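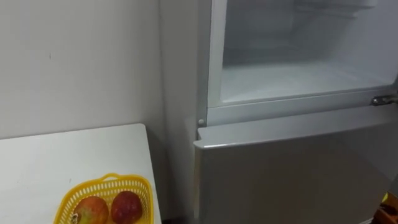
**Depth dropping out inside the freezer compartment – planner thinks it's a solid block (or no block at all)**

**tnava**

Okay, fridge people, I need you! We're doing pick and place from a yellow basket on the side table into the upper compartment of the fridge. Head camera only for perception, no wrist camera yet. Picking is going great. Fruit against bright yellow plastic segments beautifully and I've stopped worrying about it.

The compartment is another story. White walls, white floor, a speckled layer of frost on the floor, nothing inside for the stereo matcher to hold on to. Half the back wall comes back as holes and the rest floats toward the camera by 4 cm or so. My voxel map fills the opening with fake obstacles, the planner gives up, and the arm just sits there being polite.

Things I've tried:

- Longer exposure. More points, and they're worse.
- Hole filling. It closes the opening completely, lol.
- Averaging 20 depth images with the head still. Cleaner noise, same bias.

Stack is Prevness for mapping and the stock sampling planner. Any ideas before I do something silly like tape a checkerboard inside?

– Tiburcio

**voxelhound**

Tape the checkerboard inside! I'm serious, at least for one afternoon. You'll learn whether the bias is from the matcher or from your head-to-base calibration. I chased a "depth problem" for 2 weeks that was a bad neck joint offset.

**mcuautle**

Oh, I love this problem. Don't measure the inside at all. A fridge compartment is a box, and the parts you *can* see well are the rim and the hinge. Fit the front opening from those edges, then drop in a box model with the depth you measured once by hand. Clear the voxels inside the box, add the five walls as collision geometry, and plan against that.

We run this on ours and planning went from "sometimes" to boring. The fit uses color edges only:

```
opening:
 source: rgb_edges
 min_inliers: 50
 clear_inside: true
 walls: [left, right, back, floor, ceiling]
```

One catch – you need contrast between the rim and whatever is behind it. White rim against white interior is nasty at the lower lip. The outside edge, where it meets the gray door and side panel, is much better. Fit that and offset inward.

**Maricruz**

**stepresponse**

I disagree with clearing everything inside the box. The first time somebody leaves a jar in there, you've told the planner it doesn't exist. You're hard-coding an empty compartment.

**mcuautle**

Fair, but clearing happens before the object pass, not after. Anything the segmenter finds inside gets put back as its own collision object. A jar has texture and edges, so it shows up fine. The walls are what stereo can't see.

**stepresponse**

A clear jar? A white tub on white frost? I'd keep the raw voxels and lower their weight. Slower, sure, but it fails toward not moving.

**mcuautle**

Clear jar, you win. I'd still take the box for the walls and argue about the contents separately.

**tnava**

This is so good, thank you both. Question about the shelf or ridge near the top of the compartment: from my head pose I only get part of it. Model it as a sixth plane?

**mcuautle**

Yes, and run it all the way to the back wall. Costs you a little space above and saves a knuckle.

**voxelhound**

Also put the *open door* in your collision world. If the head is looking down at the table and the opening, the door is outside your view, and the planner will happily swing an elbow right through it. Use the hinge position and the last known door angle.

**tnava**

Ohhh. That explains the elbow. I had the door model, but it was only inserted when detected, and it expired once I tilted the head to see the basket. Changed it to persist until something sees it move.

**tnava**

Update! Did the checkerboard first. Neck offset is fine, so it really is the matcher. Then did Maricruz's rim fit on the outside edge with an inward offset, walls as planes, shelf as a plane, and kept the raw voxels at low weight for the contents (hi stepresponse). The planner found a path on every start pose I threw at it in simulation replay. Real arm tonight, at half speed.

**stepresponse**

Nice, I'll take the compromise. Which frost setting did you replay with? If your recorded depth is all from one frost thickness, the floor plane height is going to drift as it builds up.

**tnava**

All one recording session, so you're right to ask. I'm going to pad the floor a little for now and let the gripper stop on contact when it lowers the fruit. Will post the fit code once I've pulled our paths out of it.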